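Bamileck Hand-Held Gripper Set

Recording equipment for teaching manipulation skills

Product code: BHG-2
Sold by: Bulus Robotics Supply, Teltstead
Availability: In stock. Orders placed before 2 p.m. leave the same working day.

Overview

The Bamileck set is a pair of hand-held grippers for recording two-handed tasks. The operator wears one on each hand and does the job at a normal table. The grippers log where they are, how they are turned and how far the fingers are open. The recordings are then used to train a control policy for a two-arm cell.

It suits labs and small engineering teams that want a lot of examples of ordinary tasks and don't want to tie up a robot to get them. Wiping, sorting, folding, stacking and packing are the usual starting points. A new operator can normally be recording usable examples within an hour of opening the case.

What's in the case

Left and right gripper units
Two data cables, with elbow strap
Interface box and power supply
Spare finger pads, two pairs
Calibration block
Hex keys and a printed quick-start card
Licence card for Prata Recorder (one workstation)

The workstation and table are not included. Head cameras are sold separately, and the recorder works with most USB models.

Specifications

Mass, each unit: 544 g without cable
Finger opening: 0 to 90 mm
Sample rate: 100 Hz
Cable length: 3 m
Connection: USB-C at the interface box
Operating temperature: 5 to 40 degrees
Colour: black
Warranty: 2 years on the units, 12 months on cables and pads

Setting up a recording station

Bolt or strap the table down before you calibrate. If it shifts by even a few millimetres part way through a batch, the examples before and after won't line up and the recorder has no way to tell you. Mark the floor where the operator stands.

Keep the background plain and the same for the whole batch. Curtains work well and are easy to move. Overhead lighting should be even, and blinds should stay closed if the room gets afternoon sun.

Run the cables back along the forearm and off the side of the table. The elbow strap takes the weight. Leave enough slack at the wrist that the operator can turn the hand over fully without feeling a pull.

Recording surface-contact tasks

Pressing and wiping are harder to record well than picking and placing. The operator's hand settles into the motion, the speed creeps up, and after a dozen passes the examples start to look alike. We suggest changing the start position of the pad and the angle of the work piece every few takes. Curved and raised edges are worth including early, as a policy trained only on flat surfaces tends to ride up or lose contact when it meets a rim.

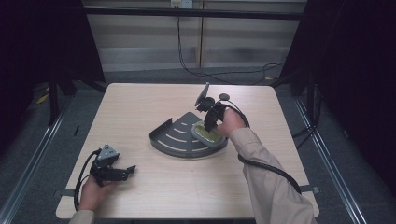

Does the set measure how hard the operator is pressing?

Contact force is not recorded by the standard units. The recorder stores position, orientation and finger opening only, so pressure has to be learned indirectly or added through a separate sensor under the work surface. Prata Recorder has an analogue input for this, and the sample rates are matched automatically.

Prata Recorder software

Prata Recorder runs on the workstation and handles calibration, recording and export. Each take is saved as its own folder with a text label, so you can throw out a bad one without touching the rest. Takes can be started from the keyboard or a foot pedal.

After each take the software shows a short replay with both hand paths drawn over time. Gaps in tracking are marked in red. The operator can keep the take, flag it or delete it — flagged takes are kept out of the export until someone has looked at them.

Notes can be added in plain language. We recommend a fixed list of task names agreed on before the first batch. Sorting out three spellings of the same task afterward is slow work.

How many examples do you need?

It depends on the task and on how much the objects move around. For reference, our own demonstration set for table tasks holds 3,326 takes recorded at the Teltstead workshop. The wiping portion is 209 takes, and it was enough for a policy that follows one tray shape. We would not expect it to carry over to a different shape without more recording.

The demonstration set is free to registered owners. It includes the failed takes, labelled as failures, which some teams use for training a success check.

Comfort and operator time

Plan on sessions of 25 minutes with a break between. The weight sits over the back of the hand, and most people notice it in the forearm before the wrist. Long sleeves are more comfortable under the strap. The hand strap adjusts for small to extra-large hands, and a narrow strap can be ordered at no charge.

Cleaning and care

Wipe the finger pads with a damp cloth after use. Don't use solvent on them. The housings are not waterproof, so use dry or barely damp sponges and cloths when recording cleaning tasks, and keep open containers of liquid off the table.

Recalibrate at the start of each session and any time a unit has been dropped. The routine takes four minutes with the block supplied.

Spares and accessories

Finger pads, pair, standard
Finger pads, pair, long
Data cable, 3 m
Foot pedal
Table strap kit
Hard case, replacement

Returns and repairs

Unused sets can be returned within 30 days in the original case. For repairs, email the Teltstead service desk with the serial number from the underside of the unit and a short note on the fault. Include a sample take if the problem shows up in the data. Loan units are available in Canada while yours is being repaired — the deposit is refunded when the loan unit comes back.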